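# Unit 5: Collecting demonstrations with hand-held grippers 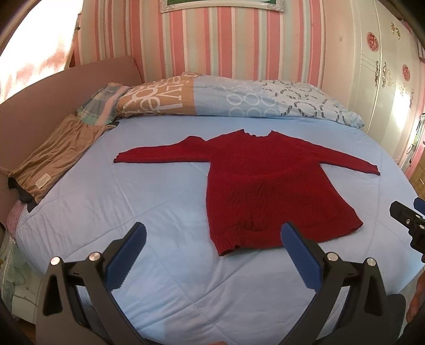
*Page last changed: 22 November 2021, F. Tello*

Reading for this unit: Pasaribu's notes on teleoperation, sections 1 and 2. Bring the lab sheet from Unit 4.

**5.1 Two ways to record a task**

In teleoperation the operator drives the arm from a distance, and the log holds joint commands. With a hand-held gripper the operator carries the tool, and the log holds tool pose, jaw opening and camera video. No arm is present. Poses must later be mapped to an arm that can reach them.

**5.2 Garments**

A sweater laid flat on a quilted comforter has an easy outline: sleeves out, neckline toward the pillow, hem toward the operator. Red on light blue also separates well by color. Both drop away once the first sleeve is folded in. Knit fabric bunches, and a pad that closes a little too low takes the comforter with it.

Terms used in the lab:

- *Approach*: jaws open, tool moving toward the grasp point
- *Grasp*: from first pad contact to full closure
- *Carry*: cloth held, tool moving
- *Release*: jaws opening until the pads are clear

Label left and right tools separately. Their phases often overlap – do not force them to match.

**5.3 Tracking**

Pose is estimated from the wide-angle camera and the inertial sensor. Striped wallpaper and stitch lines supply many features, but they repeat and can be matched wrongly. A window washed out by daylight supplies few. Start with a slow sweep of the room.

**5.4 Lab task**

Record 15 episodes of one fold. Discard any episode with a tracking gap longer than 600 ms. Submit at least 14, with phase labels, to Van Wyk.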